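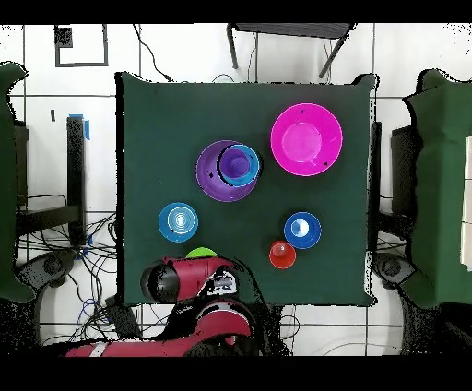

Chapter 4: Clearing and Stacking

4.1 The trouble with round things

A dish is easy to own and hard to put away. Square boxes line up and stay where they are told. Round dishes roll, slide and nest in each other when it suits them, and they take up more of a cupboard than seems fair.

This chapter uses one small table with a dark green cloth and a set of bright plastic dishes. The largest is magenta, and we will call it the Trelard plate, after the household in Chapter 2 that never found a shelf for theirs. The purple dish comes next. Everything else is a matter of opinion, and in Section 4.3 you will be asked for yours.

Junaid Janjua, who taught this course before me, held that a table is cleared when the biggest thing on it has been dealt with. Nusrat Dogar held that the biggest thing should be left until last. They shared an office for two years – quietly, I am told.

4.2 Spread or stacked?

Dishes side by side are easy to see and easy to pick up. They also eat the whole table. With only a few out, such as a magenta plate, a purple one and a small light blue one, spreading costs you little. Add cups and you start hunting for somewhere to put your elbow.

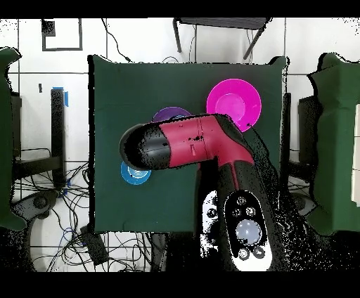 4.3 What goes inside what

Nesting follows one rule: the thing inside must be smaller than the thing around it. Students nod at this and then try a large bowl in a small one anyway.

A purple bowl will take a lime-green one, even with a bit of blue caught between them. The green may sit off to one side, leaving a crescent of purple rim. Such a stack is untidy but legal, and it gives back a good piece of cloth.
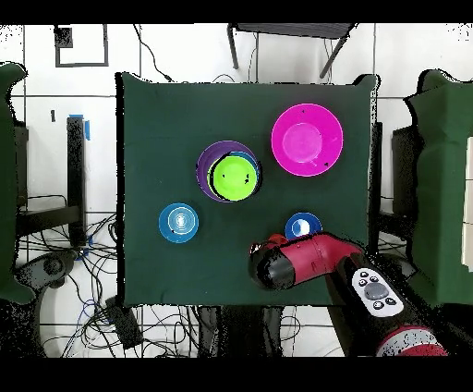
4.4 Before you begin

Borrow five dishes of different sizes from a kitchen where you are still welcome. Write down the order in which you would stack them, then stack them. Keep both versions for Section 4.5.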